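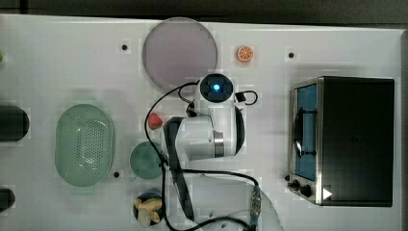
March
By the Pomlow table group, Pitosby

3. What goes on the table

I'll start with the dishes, as they gave me more trouble than the food did. We wanted a small breakfast setup that a person would recognize at a glance, and my first thought was to buy a matching set and be done with it. Bad idea! With matching dishes, everyone we asked sorted by size and never thought about what a dish was for. So we went the other way and mixed things up: a big see-through plate in a grayish lavender, a green oval piece with holes in it, and small round dishes in darker and paler greens. The toaster oven stays on the right in the layout I keep coming back to (it's heavy, and I got tired of moving it).

The food is the fun part. Strawberries are my favorite item in the whole study, and I'll admit I put them in more layouts than I needed to. They're small, they're red, and they sit on a white table like punctuation. They also don't belong to any one dish. A slice of orange can go on a plate and people are happy. A strawberry can go on a plate, in a bowl or in a colander waiting to be rinsed, and all of those feel right to somebody.

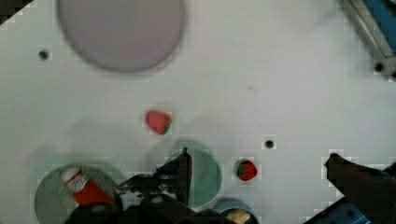 That last point is what got us into the question of "home" spots. In the Revby layouts we asked people to say where each piece of food should end up, with no hints from us, and we collected 700 answers over 13 table layouts. I had expected the big plate to win everything, just for being big. It did fine with the orange, but for strawberries the answers were all over the place, and the small dishes got far more votes than I would have guessed. People told us the big plate looked like it was being saved for a meal. The small ones looked like snack dishes, so that's where snacks went.

We then ran the Ko layouts, four of them, with the same things moved farther apart. I figured distance wouldn't matter much. It did! Once a strawberry was sitting out in open space, people tended to pick whatever dish was closest and move on. 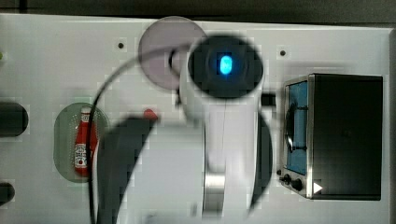
The green oval piece deserves its own paragraph, and I went back and forth on whether to leave it in at all. Some people called it a tray, others said colander, and a few wanted to know if it was a drainer for a sink we hadn't shown them. I count all of these as the same item in Figure 3, but I kept the words people used in our notes. The ones who said "tray" were happy to leave fruit on it for good. The ones who said "colander" wanted the fruit moved somewhere else afterward, which adds a second step to the tidying.

Figure 3. Chosen end spot for each food item, all layouts combined (1460 choices, counting second steps).

Contact: Pomlow table group, Pitosby | Copyright the authors | Back to top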